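# Rebuilding my stage monitor rig, part 2

11 Apr 2022

Part 1 covered why I gave up on floor wedges. This part covers the receiver side: the pack, the limiter, the cable, and a noise problem that took me far too long to trace.

The band is a five-piece. Ashok Rawat plays drums and has been on wired ears for years. Muthoni Magesa sings and plays keys. I play bass, which matters because most of what goes wrong with bass in an in-ear monitor is a seal problem, and most of what is left is a gain problem.

## The pack

I bought a used Vekau bodypack receiver. It runs on two AA cells and has a headphone output with a stated minimum load of 16 ohms. My earphones are a two-driver Tevel set, with a low driver and a high driver and a passive crossover between them. The nominal impedance is 32 ohms, but nominal is the right word for it. Around the crossover point the curve drops, and a pack with a high output impedance will change the tonal balance there.

I checked this by playing pink noise through the pack and measuring at the earphone jack, first with no load and then with the earphones connected. The level dropped most near 2000 Hz. The drop is audible as a slightly hollow upper midrange. It is small enough that one band of EQ on the monitor bus fixes it, so I left the hardware alone. If you share a mix with someone on different earphones, the fix won't work for both of you. Give each person a separate bus.

## Gain staging

The order I use now:

1. Set the pack volume to half.
2. Set the transmitter input so that the loudest part of the set just reaches the top of the green.
3. Bring up the bus fader on the desk until the level is comfortable.
4. Put the limiter on the bus last, with the threshold a little above normal playing peaks.

I used to do this backward, with the desk hot and the pack almost off. The volume pot on this pack tracks badly at the bottom of its travel, and the left side was louder than the right. I spent an evening cleaning ear tips before I thought to turn the knob.

The limiter in the pack is also worth leaving on. It is crude and you can hear it grab when a cable gets pulled, but it sits after the radio link and the one on the desk does not.

## The noise

The noise was a faint tick in the right ear, irregular, present with the transmitter muted. I swapped the batteries and changed frequency. I moved the rack away from the lighting dimmer. None of it made any difference.

Muthoni suggested trying her earphones in my pack. No tick. Then mine in her pack, and the tick followed them. That put it in the cable or the connector, and flexing the cable near the Y-split brought it on every time. The replacement is a Hondura braided cable with two-pin ends. It is stiffer than the old one and transmits more handling noise when it rubs on a shirt collar, so I run it down the back and clip it just below the neck.

I should have done the swap test first. It takes a minute and needs no tools.

## Seal

Foam tips give me more low end than silicone, and they hold better when I sing backing vocals. Opening the jaw changes the shape of the ear canal, and silicone lets go at that point – the bass disappears on exactly the lines where I need to hear pitch. The foam wears out, though. I write the date on the bag when I open a new pair.

Custom molds are the usual answer. Nuala Coughlan had impressions done with a bite block between her teeth, which keeps the jaw open while the material sets, and she reports no seal loss when singing. I may do the same in May if the budget allows. 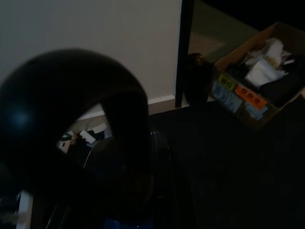

*White wall, pale baseboard, small white card or paper slip.*

## What is still open

Ambient mics. With a good seal the room goes away completely, and Ashok and I talk over each other between songs. I have two small condensers from Mugo that I plan to put at the front corners of the stage, facing the crowd, panned hard, with a high-pass filter set fairly high. The level will need to come down during songs. A gate keyed from the vocal is one way to do that, and a footswitch is another. I would like to try the footswitch first, as it has fewer ways to misfire in a quiet intro.

The other item is a spare. A second pack of the same model turned up in the classifieds, but on a different frequency band from my transmitter, so it is no use to me. Check the band printed on the back before you pay for one of these.

Part 3 will have the ambient mic results and the EQ settings for the Tevels.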